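Olamden Evening Workshops
Cable Care, Session 4: Wrapping and bundling
Notes by Veerle Declercq

Last time we sorted and labeled. Tonight we get to wrap, and I have been looking forward to this one all term! A good wrap is such a pleasure to make, and once your hands have the feel of it you'll want to redo every cord behind your desk.

Before you tape anything
Unplug everything and lay the cables side by side on the bench. Comb them with your fingers until they run parallel. Any cable that crosses over its neighbors will make a lump, and the tape will show that lump forever. Bend the bundle the way it will bend in use and let the ends slide where they want to go, then hold it there and start wrapping.

The half-lap
Start with one full turn on top of itself to anchor the tape. After that, angle the roll a little and let each turn cover half of the one before. Keep a light, steady pull – enough that the tape lies down, not so much that it turns pale and thin. For the last two turns stop pulling altogether. Tape that was stretched at the end likes to creep back and lift. Cut it with scissors; tearing stretches it.

Wrinkles
Everybody gets them. On a straight run they come from changing the angle halfway through. On a curve you can't avoid them completely, and the thicker the bundle the more layers you'll see on the inside of the bend. Run a thumbnail along the ridges and look at them under a lamp, where they show up beautifully.

Different coverings
Black electrical tape is soft and follows a shape well. Clear plastic tape is stiffer and shinier, handy over a paper label but not something I'd use for a whole bundle. Corrugated conduit flexes nicely and can be opened again if you buy the split kind, so think of it for anything you expect to change.

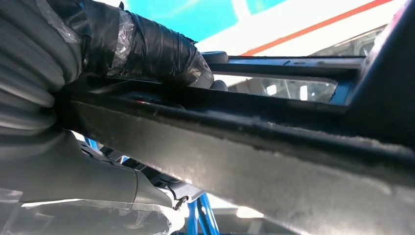 Fig. 2. Black tape on a thick bundle, with a strip of clear tape wound around it partway along. Note the wrinkled, overlapping layers. Corrugated conduit at far left.

At the bench
Work in pairs, one holding and one wrapping, then swap. Make one straight bundle of four cords and one with a gentle bend. Leave the plugs free at both ends. If you finish early, peel a wrap off and do it again with the tape angled the other way – it feels completely different!

For next time
Bring one messy bundle from home, small enough to carry. We'll be in the Bikemstead room again, and the tape is in the drawer under the window. Please put the rolls back on their sides with the end folded over.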